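Teleop week on the simulated arm! I've been driving a Franka around a virtual house for our project (we call it Hevlow) and I have so many small things to share. Thread, because I can't fit this in one post 🧵

**1/** Quick background: we want the robot to learn household pick-and-place from people doing it by remote control. I hold a controller, the arm follows my hand, and every joint angle and gripper command gets saved. One run from start to finish is one demo.

**2/** We're at 792 demos as of this morning!! When I started in October I figured I'd be sick of it by now and I'm really not. It's a bit like learning to parallel park a very long car.

**3/** Biggest thing I've learned: slow down before the grasp, not during it. If I hesitate with the fingers half closed, the policy picks up the hesitation too, and then it hovers over everything like it's choosing a melon.

**4/** Pans are my favorite. You grab the rim, one finger inside and one outside, and the whole thing wants to tilt on you. I used to fight the tilt. Now I let it lean a little and keep the lift low – way smoother recordings.

**5/** The house layouts get shuffled, so you can end up cooking-adjacent in a bathroom. I love this part. A policy that only knows pans on counters is going to have a bad time.

**6/** Controller notes for the two people who asked: I turned the motion scaling down so my hand moves about twice as far as the gripper does. Wrist rotation I left at one to one. Scaling rotation made me queasy within 9 minutes.

**7/** We tried kinesthetic teaching on the real arm too (you grab it and physically push it through the task). Great feel, you notice contact right away! But your own arms end up in every camera view, and my shoulders were done after 6 runs.

**8/** Bad demos: I toss the ones where I dropped something and never recovered. I keep the ones where I missed, backed off and tried again. Those retries are gold and I wish I'd saved more of them early on.

**9/** Next up is the Plusis batch, same tasks with a second operator, so the data isn't all my habits. I always come in from the left, apparently. Replay will humble you.
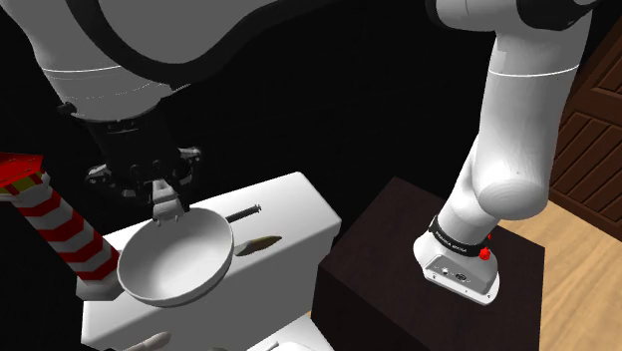

Do you need to know how to code to record a demo?

Not for the recording part – after an hour or so of practice with the controller, most people can do a usable pick-and-place run, and the code only comes in when you train on the data.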